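Decluttering

Decluttering is the practice of reducing the number of possessions kept in a home or workplace, usually combined with sorting what remains into fixed places. The word covers everything from an afternoon spent on a kitchen drawer to paid programs lasting several months. Claims made for it range from the modest (things are easier to find) to the sweeping (better sleep, better marriages, weight loss), and the evidence for the sweeping ones is thin.

History

Household manuals of the nineteenth century already told readers to keep a place for everything. What changed later was the amount of stuff. As manufactured goods became cheaper, advice moved from how to store possessions to how to get rid of them, and a trade grew up to give that advice for a fee. Writers on the subject often describe clutter as a modern illness, a claim that sits badly with the crowded parlors seen in many Victorian photographs.

Methods

Most named methods are variations on a few old ideas. The Sulden method, popularized by Tarcísio Meireles, has the owner handle every item in one category before moving to the next. The Flomstead rule sets a waiting period of 30 days, during which doubtful items are boxed and anything not fetched back is given away. Its supporters report that few boxes are ever reopened, but this may only show that people forget what is in a box. Seasonal goods fare poorly under the rule, as anyone who has boxed up a snow shovel in spring could point out.

Storage products

Advice to own less is frequently sold alongside things to buy. Clear plastic drawers, divided trays and matching bins are the usual recommendations, on the theory that visible contents get used and hidden contents get lost. 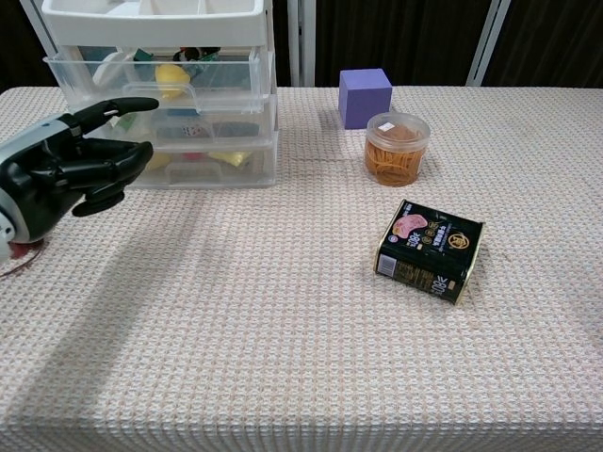 Three-drawer unit with a divided top tray. Photo: Gilmar Andrade

Hiwot Gebremichael has argued that containers mostly delay decisions, and that a labeled box of dead batteries is still a box of dead batteries. Makers disagree, unsurprisingly.

Claimed benefits

The figure most often repeated in popular books is that a tidy home saves its owner 45 minutes a day. No source for it has been traced. A survey of 939 customers by the organizing firm Iretti found high satisfaction, but the people asked had all paid for the service and there was no comparison group. Studies linking messy rooms to stress generally cannot say which came first – a person under strain may simply stop putting things away.

Criticism

Nii Osei has described the practice as easiest for those who can afford to replace what they throw out. A spare lamp or a jar of screws looks like clutter in one household and like savings in another. Hadi Qudah raises a separate objection, that discarded goods are counted as gone when they have only moved, often to charity shops that must then pay to dump what they cannot sell.

See also
Hoarding
Minimalism
Self storage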